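Notes — kitchen automation talk, Esden, January 2026
Speaker: Rasha Hourani
Slot is 30 min incl. questions. Do NOT run over like last time.

OPENING
Say hi, thank Ketill (Ketill Arnardóttir, kitchen manager at Hafstein, he's in the second row, make him wave). He read these notes and crossed out half the jokes.

Who here works in a kitchen? Hands. Who here schedules people who work in a kitchen? Hands. Keep it in mind, the two groups hear this talk very differently.

What I do: job design at Serkum. I don't build the arm. I don't write the code for it. I get sent in to work out what a shift looks like once one is standing at the counter. So if you have a torque question, catch one of my collegues at the coffee.

WHERE WE ARE
Hafstein is a staff canteen. 904 meals on a normal day. Breakfast, lunch, a small cold supper. Ginditz does the cabinets and fittings, Serkum does the arm and the software.

Work starts in simulation. Gray kitchen, one arm, small jobs. Put this away. Get that out. Reach into a cabinet. Stuff a new hire gets shown once on the first morning and never again.

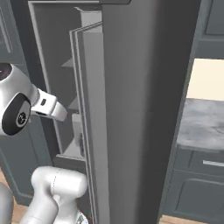 So the thing Ketill's crew kept asking in the first meeting was, which jobs. Fair question. We had a list and it was a bad list. It was written by people (me included) who had watched a kitchen for two days. It said "fetching" and "clearing" and "prep support." Prep support! Means nothing. One of the cooks read it out loud in a funny voice and I deserved it.

Second list was written by the crew. Much longer. Much ruder. Things like:
— getting the low stuff out when your knees are gone
— shutting the doors other people leave open
— clearing boards between the bread and the meat
— walking to the dry store for one single thing
— wiping where somebody already wiped

Pause here, people like the list.

Then we asked them to mark each one: keep, share, give away. Surprise for me was how much was "keep." Tasting, sure. But also plating the cold supper, which I had down as the dullest job in the building. It's the one quiet half hour they get. They talk. You take that away and you've taken the best part of the shift and called it help.

Slow down on that bit. Drink water.

WHAT CHANGES — THE HANDS
Cabinets first. Everybody laughs at cabinets. A person opens a door, grabs, bumps it shut with a hip, is already talking to someone. For the arm it's a whole sequence. Where's the edge of the door, how far is it open, where's the shelf behind it, can the fingers get in and back out again without touching anything.

What that does to people: layout stops being personal. Before, each cook had a spot for their own things and knew everybody else's spots too. Now there's a plan on the wall and things live where the plan says. New staff love it. Old staff hate it. Both are right, don't pick a side from the stage.

Ketill's fix, which I'm stealing for every site: one cabinet stays off the plan. Crew cabinet. The arm has no business in there. Cost us nothing.

Next, the counter. Clear counter is a new rule. People used to park stuff. Phone, cup, towel, the order sheet. We asked for the arm side to be kept clear and got a yes in the meeting and a cup on the counter by ten. Don't tell this as a "people are the problem" story. Ask where the cup should go. There wasn't a shelf for it!! We'd designed a work station with no place for a drink. Put up a shelf, no more cup.

Board work is where the talking gets going, so leave time.
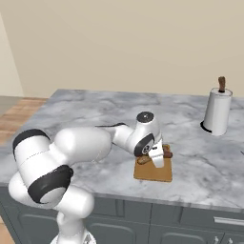
Simulated counter task. Gripper over the cutting board, two food items, paper towel at the back.

Ask the room: whose job is this board? Wait for it. Somebody will say "the robot's." OK then, who decides the food on it is fine to serve? Who notices it's been sitting out? Who gets the phone call if someone's sick?

At Hafstein the answer had to be a name, every shift. Board lead. We didn't have that role before because whoever was closest just dealt with it. Now there's a person who can stop the arm, who signs for the food, and who gets paid for it. That last part took till April to sort out and I'm still a bit mad about it.

If you get one thing out of today, write that down. Responsibility moved and the pay came months after. Settle it first.

WHAT CHANGES — THE DAY
Breaks. Crew used to take them when there was a lull. The arm doesn't make lulls, it makes a steady drip of small things needing a look. 2 people told me separately they were less sore and more tired. Same week. Took that seriously.

What we did:
— 10 minute blocks where the arm parks and no one has to watch it
— block goes on the rota same as a delivery
— board lead swaps at half shift, no full-shift leads

Watch out for the manager who sees a parked arm and thinks waste. Ketill had that call from upstairs. Let him tell it if he wants to, he's better at the voice.

Language. Small thing, maybe cut if short on time. The crew started saying "it's stuck" for anything at all. Stopped for safety, stuck. Waiting for a person, stuck. Really stuck, stuck. So people would walk over for nothing, or not walk over when they should. Ended up with three words on a card. Took a week to catch on. Card is taped up by the sink, a bit splashed.

Training. We trained everyone on the same day with a slide deck (yes, I see the irony). Bad idea. Half forgot by the time their turn came. Second try was in pairs, at the counter, on a real shift with the slow hour blocked out. The dishwashers had never been invited to training of any kind before. Two of them are now the ones people ask. That should bother us more than it does.

WHAT I GOT WRONG
Don't skip this to save time!!

1. Told the crew it would "free them up." Free for what? Had no answer. A cook asked if it meant fewer hours and I said no before I'd checked. It was no in the end but I didnt know that when I said it. Never again.

2. Simulation looks calm. Nobody walks through it with a tray. I showed it in the first meeting and the crew looked at a spotless counter and figured we'd never seen theirs. Show it, fine, but bring someone from the floor up to talk over it.

3. Measured the wrong thing. We counted tasks finished by the arm. Should've started with how often a person had to drop what they were doing to help it. That's the number the crew feels. We track it now, it goes on the board by the rota, and they're allowed to write comments next to it. Comments are good. Some not fit for this slide.

QUESTIONS I'LL GET
Jobs lost? At Hafstein, none so far, hours held. Say "so far." Don't promise for other sites, I don't run them.

Cost? Ask Serkum sales, there's a person by the door with a badge.

Do the cooks like it? Depends which cook. Depends what hour. The one who did the funny voice asked for a second parking block and otherwise leaves it alone, take that how you like.

Why a canteen? Steady menu, same counter, a manager who picks up the phone.

Could you do this in a restaurant? Dunno. Say dunno.

CLOSE
Back to the crew's list. Read the last line off it again, the wiping one. Ask people to go home and get that list written by whoever is on shift, before they sign anything. Sheets with the keep / share / give away columns are on the chairs at the back.

Thank Ketill again. Thank the morning crew by name, names on the back of this page. Clicker goes back to the desk.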